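Busska Countertop Water Filter, Model 871

Replacement cartridges sold in packs of 2 or 3
Ships from our Irnska warehouse
Customer rating: see the reviews further down

We don't stock many water filters. Most of the ones that get pitched to us arrive with a brochure full of waterfalls and a claim that your tap water is quietly ruining your life. If you live on a city supply and like how your water tastes, you probably don't need one, and you can close this page and keep your money.

Still here? Then you likely have the same complaint most of our customers have, a chlorine taste that comes through in coffee and ruins a plain glass of water in summer. The Busska 871 is the one we ended up keeping in the store. It connects to a standard kitchen faucet with a short hose, sits next to the sink, and runs the water through a single carbon cartridge. There is no screen, no app and no blinking light to tell you to buy more cartridges.

What the maker says, and what we think

Busska says the filter gives you "living water." We asked what that meant and got a second brochure. Ignore it.

Busska also says the filter reduces chlorine taste and odor. We agree with this one. Veronika Schnyder ran it at home from May onward, on a supply that smells like a swimming pool after heavy rain, and she has kept it. Her husband couldn't taste any difference, for what that's worth.

The box says "installs in seconds." Allow yourself fifteen minutes, more if your faucet has an old aerator that has rusted in place. The adapter that comes with it fits most threaded faucets. It will not fit a pull-out sprayer, and we'd skip the third-party adapters that promise otherwise – we have had too many of those come back.
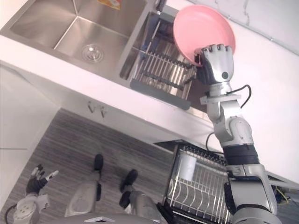
Povilas Žukauskas

Does it soften water? No. If you have chalky spots on your plates and glasses, this won't fix them, whatever you may have read in the reviews on other sites. A carbon cartridge isn't a softener. For spots, try a rinse aid first, then look at your dishwasher settings, and only then start pricing equipment.

Does it make water from a private well safe to drink? Don't buy it for that. Get the well tested by a lab, find out what is in the water, and buy for the result. Plenty of sellers will offer you a filter before they've asked where your water comes from, and I'd be careful with all of them.

Living with it

The body is white plastic. It feels a bit light for the price, and the base slides if the counter is damp. Stick-on rubber feet help and cost next to nothing at a hardware store. The hose is stiff for the first week or so and then relaxes.

Flow is slower than an open tap. Filling a pasta pot takes patience, so flip the diverter and use plain tap water for that. You're going to salt it anyway.

Change the cartridge when the chlorine taste comes back. The manual has a schedule, and like most schedules written by people who sell cartridges, it seems a little eager. We'd still put an upper limit of six months on it, and sooner if the filter has been sitting unused. After any long trip, run the water for a few minutes before you drink it.

In the box

Filter body with hose
Faucet adapter and diverter
One cartridge, part 2204
Washers, including a spare
Printed manual (the brochure too, sorry)

Cartridge 2204 is the only one that fits. The Cai cartridges look the same in photos, but the collar is a different width and they leak.

Returns

Unused filters can come back within 30 days. Opened cartridges can't. If the body cracks or the diverter drips in the first year, write to Ülle Juška at the service desk with your order number and a photo of the part.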